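How Does a Robot Pick Up a Bowl?

Print this page | E-mail to a friend

November 22, 2018

You can pick up a bowl without thinking. For a robot it is hard work. At the Maltisley workshop we wanted to know which fingers do this job best, so we tried two pairs. One pair is called Conau and has long, narrow tips. The other pair, Drendby, is short and has soft pads.

Our test is simple. The robot must take bowls and stack them, one on top of another.
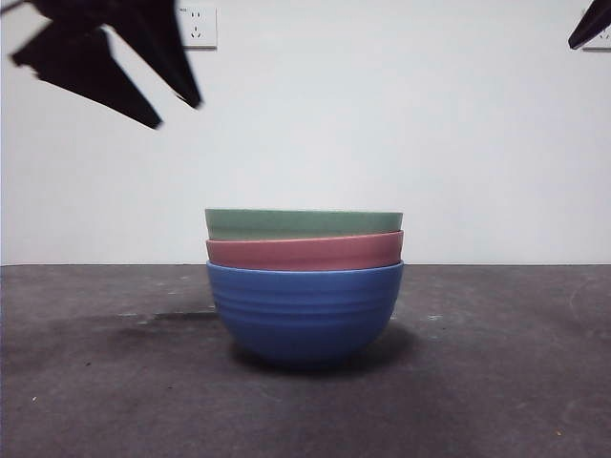

My little brother stacks bowls every evening and he drops them too, so why is the robot allowed 200 tries? Meena

A good question, Meena! With only a few tries, one pair of fingers could just be lucky. With 200 tries, luck matters much less.

A robot hand with two fingers is called a gripper. To lift a bowl, it can put one finger inside and one finger outside, and then squeeze the wall between them. Narrow tips go easily into
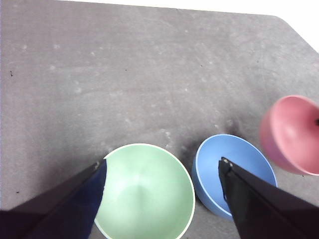

a small space, also when another bowl stands very near. Thick tips may push the neighbor away.

The robot also needs to see. A small camera sits close to the gripper and looks where the fingers go. When the fingers are closed, they can hide a part of the bowl from it.
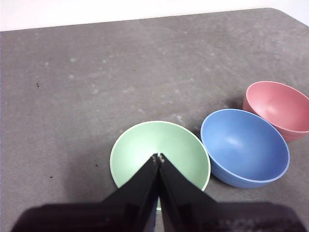

Green, blue and pink bowls, seen from the gripper.

In June we counted the mistakes. The Drendby pair missed 35 times and the Conau pair missed 9 times. But the soft pads were better with slippery bowls – so we keep both. 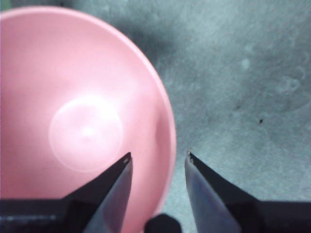
Sangkhawat

Now try it at home. Use only your thumb and one finger, and ask an adult for a plastic bowl. Close one eye. Can you find the edge of the bowl at the first try?

Print this page | E-mail to a friend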